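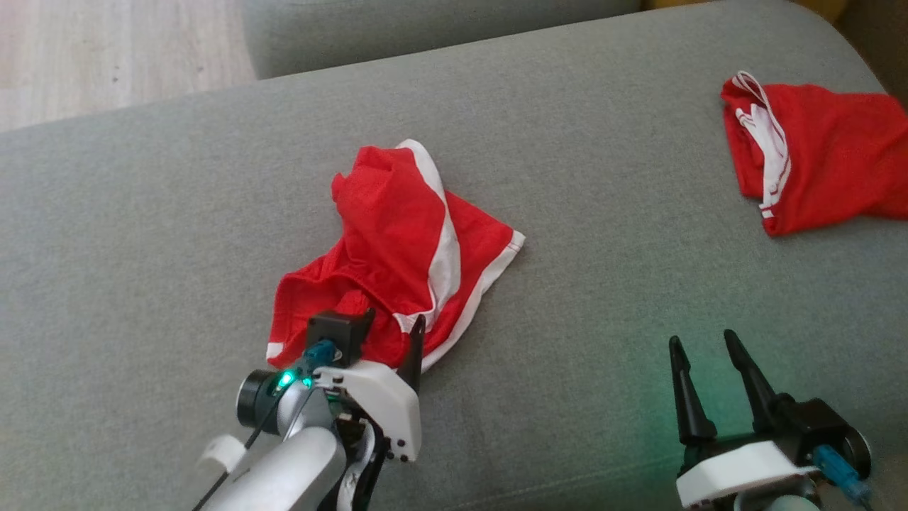 Folding gets all the attention, Jabari Mwaipopo told the Clunitcombe group after the talk, but a robot that can't get one clean hold on a pair of shorts has nothing to fold. He wanted to know how much of the training time had gone on that first hold, and the answer was nearly all of it.

The talk covered the Katance work on picking up clothes from soft furniture. Readers who saw our item in the August issue will remember the table-top version, where the garment is dropped on a flat board and a camera looks straight down on it. That version is now finished. The new one moves to a living room and a sofa, which makes several things harder at once. The seat gives way when a finger presses on it. The cushions have curved edges that look much like a fold of cloth to a vision model. Clothes slide into the joint between one cushion and the next, and the arm has to come in at an angle to avoid the backrest.

The method is called lift and look. The older approach tried to work out the whole shape of the garment while it was still lying in a heap, then choose the best place to grip. The group gave that up. A heap of sports kit hides most of its own edges, and the model was guessing at a waistband it could not see. Under lift and look, the first arm takes hold of any raised fold it can reach safely, lifts it a short way and keeps still for four seconds. During the pause the wrist camera records how the cloth hangs. The model then marks any hem, waistband or seam it can find and scores each one as a place for the second grip. If nothing scores well enough, the arm lowers the cloth, lets go and starts again somewhere else.

Training used 2,000 recorded pick-ups, all done by people guiding the arms by hand. The garments were mostly sportswear, and that choice was deliberate. Piping, stripes and contrasting hems give the model a strong line to follow, so it was a sensible place to begin. There were 16 garments in the full set. Bright red made up more of it than the group would have liked, and the paper says so. The model was later found to do worse on dark plain items, and a wider range of colours is first on the list for the next round.

The recordings were labelled with Adix, which lets the person marking up the video draw a line along an edge in one picture and have it carried forward to the next few. It saved a good deal of time on the hanging cloth, where edges move slowly. It saved very little on the moment of gripping, because the fingers cover the part that matters. Those sections were all marked by hand.
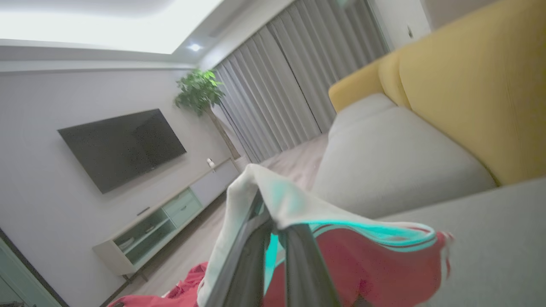

The wrist view has its own problem, in that the camera turns with the gripper. A room seen from the wrist may lean heavily to one side, and a model trained on upright pictures will get the direction of hang wrong. The first attempt at a cure was to turn every picture upright using the joint readings from the arm. This worked when the readings and the pictures were properly in step, and failed badly when they were not. A small delay was enough to spoil it during fast moves. The group now leaves the pictures as they are and gives the model the direction of gravity as a separate input. The error from a late reading is much smaller that way, and the arm is standing still for the important part in any case.

Background clutter mattered less than expected. Televisions, curtains, plants and lights all turn up in the wrist recordings, and the worry was that the model would pick out a straight furniture edge and treat it as a hem. It did this in early training. Adding the short lift cured most of it, as the cloth moves with the fingers and the furniture does not.

Testing was on 600 pick-ups with garments left out of the training set. Lift and look found a usable second grip on more of them than the older method did, and the gap was widest for garments with contrasting trim. For plain items the two methods were close. The most common failure was a first grip that took in two layers of cloth at once. The garment then hangs as a doubled bundle, and the model tends to mark an inner fold as an outer edge. The next most common was a slip during the pause, mainly on thin, shiny fabric.

Speed is the other weak point. The pause is fixed, and a garment that needs three or four tries takes a long while to sort out. Rotich, who supplied the grippers, have suggested a fingertip with a softer pad, which may cut down on slips and allow a shorter pause. Trials of that have not started. The group is also looking at ending the pause early once the cloth stops swinging, something the wrist camera ought to be able to judge for itself.

Most of the questions at Clunitcombe were about the second arm. At present it waits well clear until the first has finished looking, then moves in. One member asked why it could not steady the cushion in the meantime. The reply was that this had been tried, and the second gripper got in the way of the hanging cloth often enough that it was dropped.

The paper and the labelled recordings are both on the Katance page. The recordings come in two parts, with the guided pick-ups in one and the test runs in the other. Anyone wanting the raw joint readings as well should ask for them separately, as the files are large and are sent out on a drive.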